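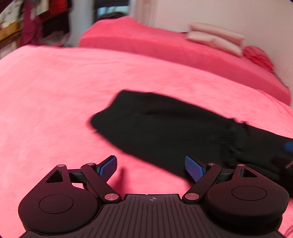 Black sock on the pink blanket, toe pointing away up the bed.

3/16/19, sock notes, carrying on from the last page

Right, socks again! I've moved the whole job on to the big bed, as the table was driving me mad (everything slid off the end of it). The pink blanket is a great improvement for black socks. You can see the edge of the sock all the way round, toe and all, and I no longer pick up a bit of shadow and wonder what I've got hold of.

Zarmeena Yousafzai asked me to write down how I lay them out, so for her and whoever has the book next: toe to the left, cuff to the right, on a slant across the blanket. I tried them dead straight first and they looked lovely but I kept wanting to turn them before the fold. On the slant my hand comes in at the cuff quite naturally. Smooth from the cuff down to the toe and don't tug. If the band has bunched up, and it nearly always has, ease it out from both sides before doing anything else.

The pile is a mixture of the Ernlow ones and the Jarkach ones, and I do wish we'd kept them apart. Both black, both much the same length, and the only quick way I have of telling them is by feel. The Jarkach ones are a bit fluffier and they cling to the blanket, so a fold stays put. The Ernlow ones spring open if you so much as look at them. I did 42 socks before lunch and ended up with 8 that didn't match anything, which I've put in the Fonseca box with a note on top. Please don't pair them up by guesswork!
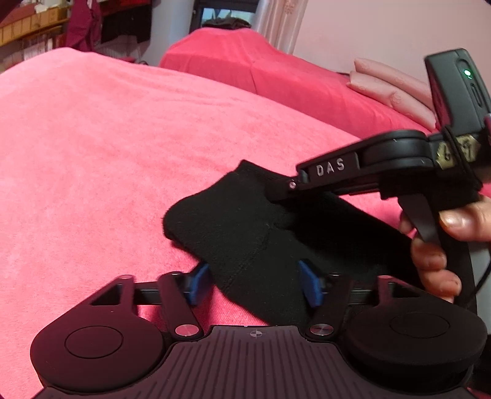

Sock stretched out on the slant, toe left, cuff right. Heel sits up in the middle.

The heel is still my main grumble. However flat I get the rest, there's a bulge halfway along, and if the fold lands on it the finished pair comes out like a bread roll. Tried folding just short of the heel (toe side) and that was better. Tried folding past it and got a horrid lump. Haven't tried laying the sock on its side with the heel pointing down the bed, want to do that next.

Umari fold or plain roll? I go back and forth. The roll is quicker, but it stretches the cuff on one sock of every pair and I don't like that. The Umari fold keeps both cuffs as they should be and stacks nicely in the drawer. Zarmeena is firmly for the roll and says I'm being fussy, so we'll have to do a drawer each and compare in October.

To do: lint roller for the blanket, find the lid for the Fonseca box, start the grey ones.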